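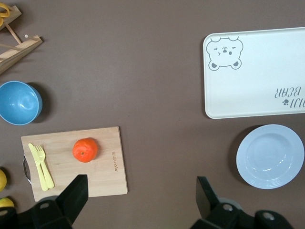 Tisch 2, Material für die Obststation: Bambusbrett, gelbes Kinderbesteck, Mandarine, blaue Schüssel.

Zwischenstand Kochecke Tillum, Dezember

Liebe Frau Awasthi,

kurz und etwas später als abgemacht, die Woche war voll. Ausführlicher Bericht kommt mit der Abrechnung.

Stand der Dinge
Kochecke läuft. Donnerstags zwei Gruppen hintereinander, die Kleinen zuerst, danach die Vorschulkinder. Angemeldet sind jetzt 29 Kinder, mehr als im Antrag stand. Warteliste haben wir vorerst geschlossen.

Anschaffungen
Bretter aus Bambus sind da, mit Metallgriff an der Schmalseite. Gut zum Tragen und Aufhängen, Haken fehlen allerdings noch. Plastikbesteck in Gelb, kleine Größe, passt für Kinderhände. Für Banane und Mandarine reichen die Messer, bei Äpfeln ist Schluss – die schneiden wir weiter selbst vor. Schüsseln: die blauen aus Plastik bleiben, die Glasschalen sind wieder im Schrank. Das Holzgestell steht jetzt direkt auf dem Tisch, hinten in der Ecke. Vorher auf der Fensterbank, da kam kein Kind dran.
Offen: zweite Lieferung von Pimix. Zweimal nachgefragt, angeblich nächste Woche. Rechnung liegt noch nicht vor.

Ablauf einer Einheit
60 Minuten, davon gut die Hälfte am Tisch. Hände waschen, Obst aussuchen, schälen, schneiden, essen, abräumen. Das Abräumen dauert länger als geplant, wird aber besser, seit jedes Brett seinen festen Platz hat. Mandarinen schälen ist der Renner. Rezeptkarten haben wir erstmal weggelassen, zu viel auf einmal. Kommen im neuen Jahr wieder dazu, dann nur mit Bildern und ohne Text.

Kosten
Obst wird teurer als kalkuliert. Angesetzt waren 60 Euro im Monat, gebraucht haben wir zuletzt 80. Ein Teil davon sind die Bananen, die zu früh braun werden – wir kaufen jetzt kleinere Mengen und öfter. Bitte um kurze Rückmeldung, ob wir die Differenz aus dem Posten Kleinmaterial nehmen dürfen. Dort ist noch Luft.

Was nicht geklapt hat
Elternnachmittag ausgefallen, zu wenig Zusagen. Neuer Versuch nach den Ferien, dann gleich im Anschluss an die Abholzeit. Schürzen sind zu groß, werden gekürtzt.

Nächste Schritte
Haken anbringen. Lieferung Pimix klären. Saisonobst für Januar festlegen. Fragebogen für die Eltern, eine Seite, Entwurf schicke ich Ihnen vorab.

Belege bis Ende des Monats gesammelt per Post. Bei Rückfragen bitte vormittags anrufen, ab 12 Uhr bin ich in der Gruppe.

Viele Grüße aus Tillum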